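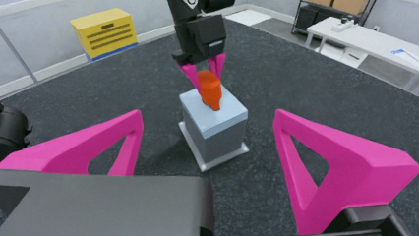 Orange part over the pedestal, seen past the open fingers of the near arm. Rendered in Ustel.

Ustel: a good two-arm simulator with a bad stop

Reviewed by Pavithra Chowdary, December 13, 2022

Ustel is a desktop simulator for small robot arms, sold by Husley as a way of testing handling programs before anyone stands next to the hardware. I have used it since March for two-arm work, mostly transferring a part to and from a pedestal. The physics is sound and the rendering is better than it needs to be. The stop function has a fault that I think every buyer should know about before trusting the results.

Setting up

Installation took one morning, most of it spent on the licence server. Arms are added from a library and placed by typing in base coordinates or by dragging. Dragging is quicker but will let you put a base slightly below floor level without a warning, after which the first move throws the arm sideways. Type the numbers.

The gripper view is the best feature. It can be switched on for either arm and updates with the motion, so you can check whether a finger is about to foul the part before the contact solver tells you. The open fingers take up much of the picture, as they would on a real mounting. Speckled floor texture can be turned down if your machine struggles, with no effect on contact results that I could find.

The fault

A stop in Ustel can be raised by the operator, by a joint limit or by a collision. The manual says that both arms halt and hold position, with grip force kept at its last commanded value. For operator stops, this is what happens. For collision stops it sometimes isn't. The arm that registers the collision halts and keeps its grip. The other arm halts too, but its grip command is reset to zero, and anything it was carrying is let go.

I found this by accident when a part turned up on the floor after a run that the log called a safe stop. I then wrote a short script that raised a collision on one arm at random points while the other was handling the part, and left it going overnight. Out of 63 runs, eight ended with the grip command cleared. The log line was the same every time: stop raised, both arms holding. It was wrong on the second count.

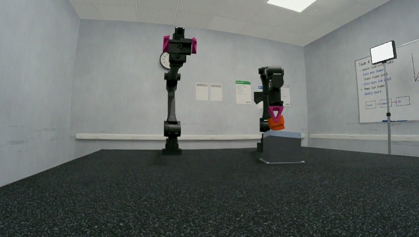

The timing matters more than the pose. All the bad runs had the collision land within two control steps of a new grip command on the other arm. My reading is that the stop routine copies the command buffer before the new value has been written, finds it empty and takes empty to mean zero. Demetrio Moya, who maintains our control code, looked over the traces and came to the same view, but neither of us has seen the source, so treat it as a guess.

In a simulator a dropped part costs nothing. The trouble is what people do with the output. If you use Ustel to show that a cell fails safe, a clean log is your evidence, and here the log can be clean when the part has been released. The reverse error is possible as well – you could spend a week looking for a weak grip in a program that is perfectly all right.

Husley's answer

I sent the script and the logs to Husley support. Iñaki Garrido replied after six days, confirmed that he could reproduce it, and asked for nothing further. There is no fix in the current release. The release notes list a minor change to stop handling, but I reran the script and got cleared grips again.

Until it is mended, I suggest the following:

1. Record the commanded grip value for both arms at every step, and compare the values either side of any stop. Don't rely on the event log.

2. Add a delay of a few control steps between a grip command and the next move on the opposite arm. It slows the cycle slightly and has removed the fault in my own tests.

3. Check the final position of the part as a separate test, and fail the run if it has moved since the stop.
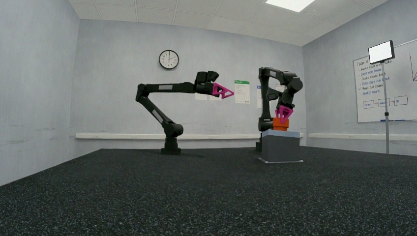
Compared with Carretero

Carretero is the obvious alternative and we ran it alongside for a while. Its stop function behaved as written in every test I tried. It has no gripper view, contact between a narrow fingertip and a flat face is poor, and parts tend to creep when they should be at rest. For single-arm work I would choose it. For two arms sharing a pedestal I still find Ustel quicker to work in, even with the extra logging.

Verdict

Fine for layout, reach and cycle planning. Not fit at present for any safety argument that depends on a held part staying held after a collision stop. The script is available from me at Cletville on request, and I will rerun it against the next release.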